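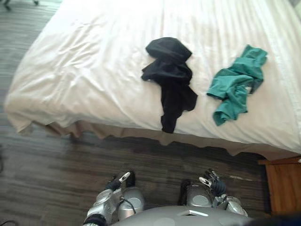

Folding Laundry on the Bed (and Getting It Off Again Before Midnight)

Posted 27/12/2019 in Bedrooms & Laundry

I fold on the bed. I've tried the kitchen table, I've tried the top of the dryer, I even bought one of those folding boards once, and I always drift back to the bed. It's big, it's clean, and if I don't finish I can't go to sleep, so it sort of polices itself. The trouble is that a bed is also the world's best place to drop things and walk away. A black something here, a teal something there, one of them already sliding over the foot end, and by dinnertime you've got clothes you'd call clean but wouldn't wear to the mailbox.

So these are my tips for bed folding, plus a bunch about the sheet and the bed skirt, which people keep writing to me about. Grab a coffee, I went on a bit!

Make the bed first

I know, I know. But do it. A pulled-up sheet gives you a flat surface, and a white one is wonderful for this job because dark clothes show up right away and so does every bit of lint that's fallen off them. Pull the comforter all the way off and dump it on a chair. Folding on top of a puffy comforter is like folding on a marshmallow, nothing stays square and your neat stacks lean over the second you turn around.

You don't need hotel corners. Just run the flat of your forearm from the pillow end down to the foot, and then once across. I used to swat at the wrinkles with my hands and it did nothing. The forearm covers more ground.

If you have black clothes in the load and you're fussy about your sheets (brand-new black jeans especially, and anything dark red), lay an old towel down and fold on that. My sister-in-law Marisol Thibodeaux got a gray-blue smudge on a cream sheet from a pair of jeans that she swore were dry. They were dry-ish. It did come out, two washes later.

Work from the foot end

Stand at the foot, not at the side. You get the whole width in front of you, you aren't leaning over a nightstand, and your back will be a lot happier. I put unfolded things in the middle, folded things up by the pillows, and anything that needs a hanger goes on the left. Do it the same way each time and you'll stop thinking about it.

The one drawback of the foot end is that things hang over. If a leg or a sleeve or a strap is dangling over the edge of the mattress, the weight of it pulls the rest along, and slippery fabrics are the worst. You come back and the whole thing is on the floor with the dust bunnies. Toss everything up past the middle of the mattress when you first unload. It takes no extra effort, it's only a slightly bigger throw.

Untwisting the knotty ones

Some clothes come out of the machine looking like rope. Leggings, thin knit tops, anything with ties or long straps, pajama bottoms with a drawstring. They ball up at one end and trail off at the other and you can't tell what you're looking at until you pick it up.

Don't yank from the tail. If you pull on the long end, you tighten whatever is bunched up at the top. Go to the lump, find a seam or the waistband, put both thumbs inside and open it out. Then hold it up by that and give it one good snap downward. Most of the time the rest falls into place by itself. If a strap or tie is really wound around, lay the thing back on the bed and walk the twist out from the middle toward the end.

Jersey and other stretchy stuff should get folded while it's still got a bit of warmth from the dryer, if you can manage it. If you missed that moment, and I miss it plenty, smooth it out flat on the sheet, mist it lightly from a spray bottle, pull it gently to shape and leave it 20 minutes. Mist the garment on a towel if you'd like to keep the bed dry.

To stop it happening in the first place:

Tie drawstrings in a loose bow before washing.
Fasten straps and hooks.
Put long skinny things in a mesh bag. I have a Pidier one with a zipper and it's held up better than the drawstring kind.
Don't stuff the machine. If you have to push with your knee, it's too full.
Stop the dryer halfway through and shake out the sheets, which eat small clothes whole.

The "worn once" problem

Half of what ends up on my bed isn't laundry at all. It's the top I put on in the morning and changed out of, or the comfy pants from last night. Not dirty enough for the hamper, not clean enough for the drawer, so it gets flung on the bed and then moved to the chair at bedtime and back to the bed in the morning. Some of mine have done that trip for a week.

What finally worked for me was two hooks on the back of the door. Two! When both are full, something has to get washed or put away before I can hang another. My neighbor Dwayne Lindqvist uses a shallow basket for the same thing, and it does the job for him, but I found that a basket hides stuff and I forget about it. Hooks also let clothes air out, and they don't crease as much.

One rule, though. Anything you've cooked in or sweated in goes straight to the wash. A hook won't fix garlic.

Dark and bright together

I got a question from Ingrid Mbeki about whether you can wash black with teal, or green, or that in-between color where one person says green and the other says blue. I do it, once they've both been through a few washes alone. Cold water, inside out, and a short cycle. What I won't do is put either of them in with the white sheets, no matter how many times they've been washed. White cotton picks up everything.

To test a new one, wet a corner of a white rag, press it hard on an inside seam and hold it there a moment. If the rag comes away with color on it, that piece goes in by itself next time. Test again after a couple of washes.

And turn black clothes inside out for drying, too. The fading I used to blame on detergent was mostly the tumbling, and hanging them in a sunny window.

When the sheet puffs out at the foot

A flat sheet that's been left untucked tends to stand away from the mattress at the foot, with a kind of loose lip along the edge. It's comfortable if you like room for your toes (I do), but it looks a bit unfinished, and it bunches up every time you lean on it.

The easy way to get the toe room and keep it tidy is to make a pleat. Before you tuck, pinch up a fold of sheet across the foot of the bed, as deep as your hand is wide, and lay it flat toward the foot. Tuck the rest under as usual. Your feet get the extra fabric and the outside stays smooth.

If it's a fitted sheet that's doing it, the pocket is probably too deep for your mattress. Measure the mattress at the side with a tape, not by eye, and add a little for a topper if you've got one. You can also take up the slack with sheet straps that clip on underneath. I bought the Grastier ones and they're fine, but put them on with the mattress lifted and a second person holding it, or you'll be saying words.

Fold lines from the package or from the linen closet will fade after a night or two of sleeping on them. If company's coming, mist the creases and smooth them down by hand. I've ironed a sheet on the bed exactly once, and I do not recommend it for the mattress or the nerves.

Bed skirts, while we're down there

Gemma Tedesco asked in November how to get a bed skirt to hang even along the bottom. Mine never did either, and then I found out I'd had it on crooked for who knows how long. The flat part between the mattress and the box spring slides around whenever you tuck sheets in, so one side rides up and the other sags.

Take the mattress half off, one side at a time. Center the flat part and pin it to the box spring with upholstery twist pins, the little corkscrew ones. Put one at each corner and a few along each side. After that it can't travel.

For pleats that have gone wavy at the hem, you don't have to take the skirt off. Use a hand steamer, hold the hem down with your other hand (in an oven mitt, please) and work along. Beige and cream skirts show dust at the bottom before you'd expect, so run the brush attachment of the vacuum along the hem when you're doing the floor anyway. A full wash twice a year is enough for us.

If it drags on the floor, fold the top flat section over and re-pin it. No sewing.

Getting it all off the bed

My last tip is the timer. I set it for 35 minutes, which is one big load in my house, folded and in the drawers. Put away as you go: when the stack of tops looks tall, walk it to the dresser. Don't build a whole city of stacks, because a kid or a dog will find it. And if the timer goes off and there are still socks, the socks go in the basket and the basket goes on the floor by the door.

Next up I'm doing pillowcases, and how to store the spare sets so you can find a matching one. Henk Bosman has promised to send me his method with the labels.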